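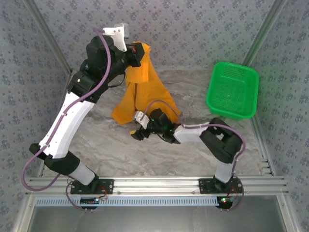

クロスの畳み方と収納に関するFAQ

Sollirikのクロス類について、折り畳み、作業面の選び方、バスケットへの収納、洗濯後の扱いに関する問い合わせをまとめています。色別の在庫、納期、請求については各営業窓口の案内を参照してください。製品に添付の取扱表示と本ページの記述が異なる場合は、取扱表示を優先します。

用語について

本ページでは次の用語を使います。

長辺、短辺:クロスを完全に広げた状態での長い側の縁と短い側の縁。
手前、奥:作業者から見た位置。
折り山:折ったときに輪になる側。
折り返り:意図しない折れ。角や縁が本体の上または下に重なった状態を指します。
荒広げ:丸まった布をつかんで持ち上げ、作業面の上におおまかに広げる工程。
仕上げ広げ:荒広げの後、折り返りと大きなしわを取る工程。

折り畳みについて

丸まった状態のクロスは、どこから持てばよいですか

縁が見えている箇所を持ってください。布の中央をつまむと、持ち上げたときに縁が内側へ巻き込まれ、折り返りが増えます。縁が見えない場合は、いちばん上に出ている部分をいったん持ち上げ、垂れた側に縁が現れたところで持ち替えます。

持ち上げる高さは、布の下端が作業面に触れたままになる程度で足ります。全体を宙に浮かせると下ろした位置がずれ、作業面の中央に戻す手間が生じます。

角が見つかりません

縁を一か所つかみ、縁に沿って指を滑らせると角に当たります。折り返りの下に角が隠れている場合は、折れ線をたどり、重なりの外れる側を先に開いてください。角を二つ確保できたら、そのうち同じ辺の両端にあたる組を選びます。対角の組を持って引くと布が斜めに伸び、後の工程で縁が揃いません。

同じ辺の両端かどうかは、二つの角の間の縁が一本につながっているかで判別します。縁が途中で布の下に潜っているときは、潜った部分を引き出してから判別してください。

荒広げと仕上げ広げを分ける必要はありますか

分けることを推奨します。荒広げの段階でしわを伸ばしても、反対側を動かしたときに再びしわが入ります。荒広げでは四隅の大体の位置が分かればよく、縁の直線は出しません。仕上げ広げで手前の縁を先に決め、それを基準に左右、最後に奥を整えます。

手前の縁は揃いますが、奥の縁が波打ちます

手前を基準に広げた場合、余った布は奥側に集まります。奥の縁を直接押さえず、布の中央から奥に向けて手のひらを動かしてください。波が残るときは、奥の左右の角を同時に外側へ引き、縁に軽く張りを与えてから下ろします。片方の角だけを引くと、引いた側の角が飛び出した形で残ります。

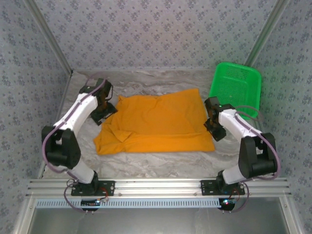
左側に折り返りが残ったまま畳み始めると、折り返りの分だけ厚みが加わり、積み重ねたときに山が傾きます。斜めの折れ線が見える間は仕上げ広げが終わっていないものとして扱い、重なった布を本体から離して外側へ倒してください。折れ線に沿って残った細いしわは、畳んだ後の外形に影響しないため、そのままで構いません。

外形が長方形からわずかに外れていても、向かい合う縁がほぼ平行であれば次の工程に進めます。縫製の公差と洗濯による縮みがあるため、すべての角を直角にすることは求めていません。

標準の折り方を教えてください

収納用の標準折りは次の手順です。

長辺を手前に向けて置きます。
手前の長辺を持ち、奥の長辺に重ねます。
折り山を手前側に残し、左右の角を合わせます。
右の短辺を左の短辺に重ねます。
最後の折り山を手のひらで一度押さえます。

布は4層になります。角のずれは、最後に重ねた層を動かして調整します。下の層を引くと全体が回転します。

手順の途中で中断した場合、長辺どうしを合わせた後であれば、その状態から再開できます。長辺を合わせる前に中断した場合は、仕上げ広げの確認からやり直してください。

二人で畳む場合の分担は

2人で作業する場合は、短辺を一つずつ受け持ちます。片方が縁を持ち上げている間、もう片方は自分の側の布を作業面に置いたまま動かしません。同時に持ち上げると布がたるみ、中央に新しいしわが入ります。左右の持ち替えを行うときも、どちらか一方の側が作業面に接している状態を保ちます。

声掛けの方法は各現場の手順書に従ってください。本ページでは指定しません。

三つ折りでもよいですか

差し支えありません。ただし、四つ折りと三つ折りを同じバスケットに混在させると高さが揃わず、枚数の目視確認ができなくなります。バスケット単位で折り方を統一してください。既に混在している場合は、折り方ごとに山を分けるだけでも確認の精度は改善します。

作業面と周囲について

作業面の大きさはどの程度必要ですか

広げたクロスの四辺の外側に、手を置ける余白がある面を用意してください。標準クロスの短辺は46cmです。作業面の奥行きがこの寸法と同じ場合、奥の縁が壁や面の端に掛かり、仕上げ広げができません。

バスケットを同じ面に置くときは、バスケットの占める範囲を差し引いて余白を計算します。

大理石柄の面で作業しても問題ありませんか

問題ありません。灰色と白の大理石柄であれば、橙色や黄色系のクロスは縁の位置がはっきり見えます。一方、白や淡い灰色のクロスは柄の筋と布の縁を見誤ることがあります。淡色のクロスを扱う場合は、Wunderlichの無地シートを面の上に敷くか、無地の面に移動してください。

柄そのものは作業の基準線に使えません。柄の筋に縁を合わせると、面の端に対して斜めになることがあります。基準には面の手前の縁を使います。

面の滑りやすさは畳み方に影響しますか

影響します。滑りやすい面では、奥へしわを送る動作で布全体が移動します。この場合は片手で手前の縁を押さえ、もう片方の手でしわを送ってください。滑りにくい面では布の移動は少なくなりますが、下側の層にしわが残りやすくなります。折る前に角を一度浮かせて下ろすと、下側の引っ掛かりが解消します。

滑り止めのシートを敷くときは、クロスより大きいものを選んでください。シートの縁が布の下に入ると、段差の位置に折り癖が付きます。

三方が壁に囲まれた場所に作業面を設けています。注意点はありますか

左右の壁に肘が当たらない幅を確保してください。奥の壁については、バスケットを奥に寄せた状態で、広げたクロスの奥の縁がバスケットに乗り上げないことを確認します。

壁紙の種類に指定はありません。淡い灰色の地に青系の小花柄が並ぶ壁紙は、Skoldaleの見本室でも作業面の背景に使用しています。遠目には無地に近く、布の輪郭の確認を妨げません。大柄や縞の壁紙を使っている場合、写真で検品記録を残すときに輪郭が読み取りにくくなることがあります。

照明について指定はありますか

照度の指定はありません。光源が真上だけの場合、浅いしわは影が出ず見落としやすくなります。横方向からも光が入る配置では、折り返りの段差が影として確認できます。手元の影が布の中央に落ちる位置は避けてください。

バスケットへの収納について

どの形のバスケットが適していますか

側面と底に細かい穴が並ぶ長方形のプラスチック製バスケットを推奨しています。Rermontの収納シリーズでは、角に丸みがあり、上端に縁の付いた型が該当します。角の丸みは布の引っ掛かりを減らしますが、内寸は外形から想定するより小さくなります。畳んだクロスの角が湾曲部に当たる場合は、もう一回り大きい型を選んでください。

底に穴のない型も使用できます。その場合は、洗濯後の置き時間を守ったうえで収納してください。

バスケットの色に意味はありますか

製品としての区分はありません。緑、白、灰色のいずれも仕様は同一です。用途別に色を割り当てる場合は、クロスの色とバスケットの色が離れた組み合わせを選ぶと、入れ忘れの確認が容易になります。橙色のクロスに緑色のバスケットという組み合わせは、この条件を満たします。

バスケットはどこに置くべきですか

作業面の奥の隅、壁際に寄せた位置を標準とします。手前に置くと長辺を奥へ送る動作の邪魔になります。中央の奥に置くと、広げた布の上縁と干渉します。

右奥と左奥のどちらにするかは、標準折りの最後の折り山がどちらに来るかで決めてください。標準の手順では右から左へ折るため、折り山は右側になります。バスケットを右奥に置けば、折り山を先頭にしてそのまま入れられます。左奥に置く場合は、最後の工程を左右反転してください。

何枚まで入りますか

Rermontの標準型に標準クロスを四つ折りで収納する場合、最大24枚です。上端の縁を超えて積まないでください。縁を超えると、上に別のバスケットを重ねたときに最上段の布に穴の跡が付きます。

厚手のクロスについては枚数を規定していません。縁の高さを上限として判断してください。

立てて入れてもよいですか

可能です。折り山を上に向け、バスケットの長手方向に沿って並べます。枚数が少ないと倒れるため、半分以上埋まる量がない場合は平積みにしてください。立てた状態で詰め込みすぎると、取り出すときに隣の布が一緒に引き出され、折り直しが必要になります。

畳まずに入れてはいけませんか

禁止はしていません。使用後の回収用であれば畳む必要はありません。未使用品と使用後の品が混ざらないよう、回収用のバスケットを分け、同じ作業面に並べないでください。

洗濯と検品について

洗濯後すぐに畳めますか

乾燥を確認してから畳んでください。見た目では判断できないため、縫い目と四隅を手で触って確認します。重なっていた部分は乾きが遅れます。冷たく感じる箇所があれば、広げた状態に戻して再度乾燥させます。

水通し後に初めて収納する場合は、平置きで24時間置いてから畳むことを推奨します。

折り癖が取れません

同じ折り方を長期間続けた場合、折り山に沿って線が残ります。使用上の支障はありません。線を薄くしたいときは、標準折りの表裏を入れ替えて収納してください。アイロンの可否は取扱表示に従います。

色移りの可能性はありますか

濃色および鮮やかな色のクロスは、初回の洗濯を単独で行ってください。乾いた状態でバスケットや大理石柄の面に置く分には、色移りの報告はありません。湿ったまま樹脂面に放置した場合は保証の対象外となります。

新旧のクロスで黄色みの強さが違います

橙色は製造ロットにより黄色寄り、赤寄りの差が出ることがあります。照明の色によっても見え方が変わるため、比較は同じ面の上で同じ向きに並べて行ってください。色差のみを理由とする交換は受け付けていません。一つのバスケットに入れるクロスは同じロットで揃えることを推奨します。

縁のほつれはどこまで許容されますか

縫い糸が出ているだけで縁の生地が開いていないものは、糸を切って継続使用できます。生地の端が露出しているものは使用を中止してください。ほつれた糸を引くと縫い目が連続して外れることがあります。必ずはさみで切り、バスケットの穴に糸が絡んだ場合も引き抜かずに切断します。

バスケットの清掃方法は

中身をすべて出し、中性洗剤を薄めた水で洗います。穴に残った繊維くずは柔らかいブラシで外側から内側へ押し出します。水を切った後は伏せて乾かし、底の隅に水が残っていないことを確認してからクロスを戻してください。

本ページについて

内容の誤りや、記載のない折り方に関する問い合わせは、Sollirik 製品資料担当 Lindiwe Van der Merwe 宛てに送ってください。問い合わせの際は、クロスの品番、バスケットの型、作業面の奥行きを記載してください。毎週木曜日に受付分を確認し、共通する内容は本ページに追記します。

関連資料:標準クロス寸法表、Rermont収納シリーズ適合表、Wunderlich無地シート取扱説明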